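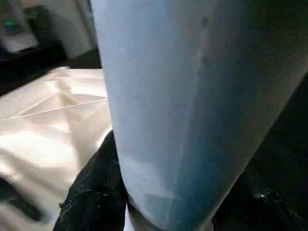
Tube-and-connector kits are for people who are afraid of a saw, a reader wrote to me after my March column, and anything you can pull apart by hand should not be trusted to hold anything up. The same reader added that a glued joint is a promise and a push-fit joint is a guess.

5 min read

I have thought about that letter more than I expected to, because I used to agree with it. I built things with glue and screws for 20 years, and I still have most of them. A lot of them I no longer want. There is a bookcase in my hallway that was made for a wall in a different apartment. It is three inches too wide for the wall it is on now, so it sticks out past the door frame and catches coat sleeves. I can't make it narrower without wrecking it, and it is too solid to throw out with a clear conscience.

My case for the push-fit joint starts with that bookcase. A tube going into a socket can come out again. If the stand is too tall, you cut the tube or swap it for a shorter one. If you move, it goes in a bag. The price you pay is some wobble, and I don't want to pretend there isn't any. I just think wobble is a fair price for a lot of household jobs, and that we tend to build everything as though it had to carry an engine.

Take a plant stand. The plant weighs a few pounds. It gets turned once in a while and watered. The stand I have came as a Gerotik kit for $29, with plain tubes and a bag of molded joints, and it has stayed up. When the plant got too big for it, I pulled out the legs and put in shorter ones. That job took less time than finding a screwdriver would have.

Printed connectors have made the whole idea more interesting. For years you were stuck with whatever elbows and tees came from the plumbing aisle, which meant right angles and not much else. Mivton, the shop where I buy most of my hardware, has three kinds of elbow and none of them will give you a sloping side. If you can print the part, or get someone to print it, you can have a Y, or a corner that leans outward. You can have a base with posts already at the corners. I think that matters more than strength does. Most of what bothers me in a room is the wrong shape for where it is.

The usual complaint about printed parts is that they look cheap. Some do. I have had parts from Jisamum with strings of plastic hanging off them and sockets so tight I had to sand every one. I sent those back. But a clean part in plain white is as good-looking to me as most of what is sold in furniture stores, and I would take it over wood-pattern vinyl any day. If a thing is plastic, let it be plastic.

My other opinion, which gets more argument than the first, is that you should lay everything out on a plain cloth before you start. I like a dark one for white parts. You can find what you need without hunting for it, and the parts don't get scratched up on whatever the table is made of. People tell me the floor works fine. The floor is where connectors go under the couch.

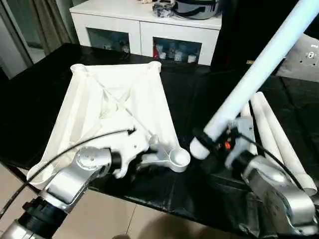
Then do the joints first and the long tubes after. Long tubes swing around and knock things over, and they make the piece hard to turn while you still need to turn it. The instructions in the Gerotik kit say the opposite. They have you stand up all the legs and then try to get a base onto them, and I have never managed it without one leg falling out. Start with the base flat or tipped whichever way lets you see into the sockets. Seat each connector. Add length at the end.

I also think kits should have fewer kinds of parts. The shelf kit sold under the Vlček name has 13 different connectors, and two of them differ only in the depth of the socket. That is a design that saved the maker some plastic and cost me an evening. One deeper socket used everywhere would have been fine.

Back to the letter. Where the reader is right is with weight and with people. I would not sit on anything held together this way, and I would not put a child near a tall one. A friend asked whether a printed frame would hold 200 pounds of paint cans in a garage, and I said to buy steel shelving. I would say the same thing again. Heavy loads that stay put for years should get bolts.

But for holding a fern, or a lamp, or a row of jars by the window, I don't see what the glue is for. The jars may not be there next spring. I would like the stand to be able to go too, or turn into something else, and the bookcase in my hallway can't do either. I measured it again last week. It is still three inches too wide.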